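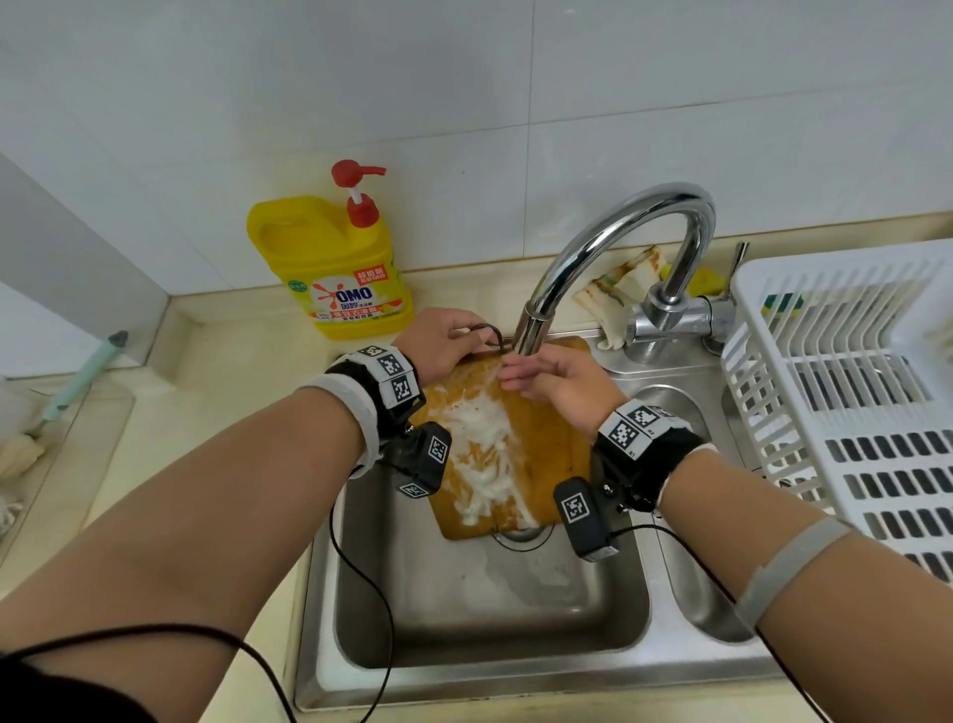 Kitchen > Care and Repair > Interviews

Washing a wooden board: a conversation with Marjan Daneshvar

By Milan Hoekstra

Jun 16, 2020

Marjan Daneshvar resurfaces cutting boards for a living. Her workshop, Brevholm, takes in boards from restaurants and households, planes them flat, re-oils them and sends them back. She logged 392 boards last financial year, and by her records the most common fault was cupping.

"Cupping is a moisture problem," she said. "One face takes up water, the other doesn't, and the wet face expands across the grain. Leave a board lying flat in a puddle and you've set up exactly that condition."

Her procedure is short. The board goes into the larger basin of a double sink, tilted, with the tap running over it. A small amount of ordinary dish detergent is worked across the face by hand. She washes both faces every time, including the one that wasn't cut on, and finishes with the edges.

"People scrub the middle and stop. The end grain is where water goes in fastest, so I want it washed quickly and rinsed quickly. Total contact with water should be under 2 minutes. I don't soak, and I don't put timber in a dishwasher at any setting."

I asked about detergent quantity. She uses one press of a pump bottle for a board of normal household size. More than that lengthens the rinse, and residue left in the knife marks dries to a dull grey film that customers often mistake for mould. 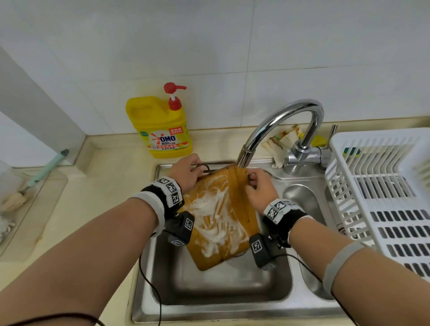
"Hold it up by the top edge when you rinse," she said. "Gravity does the work. Suds run down the face and off the low corner, and you can see where there's still some left. Then turn it over and do it again."

Hanging loops came up next. Daneshvar is in favour of them, with conditions. A cord through a drilled hole lets the board dry with air on both faces, but the bore of the hole is exposed grain and is seldom oiled. She treats it with a cotton bud. Cord also stays damp longer than the board does, and she replaces it when it stiffens or begins to smell.

For drying, she wipes both faces with a tea towel and stands the board on a long edge, clear of the wall. Colour is a poor indicator of dryness in oiled timber. She relies on weight, using a set of kitchen scales, and has kept readings on one test board since July of the previous year.

"It comes back to its starting weight overnight in my workshop. In a humid kitchen I'd allow longer – a second night, if the board is thick."

Her colleague Tineke Jacobs handles the oiling. Food-grade mineral oil is applied along the grain, left for 2 hours and wiped back. Jacobs oils only after the weight has settled.

"Oil on a damp board looks fine on the bench," Jacobs said. "A week later it's patchy and we have to sand it."

Neither of them recommends bleach for routine cleaning. For onion and garlic odour Daneshvar uses coarse salt and half a lemon, rinsed off promptly, and then washes the board again in the usual way.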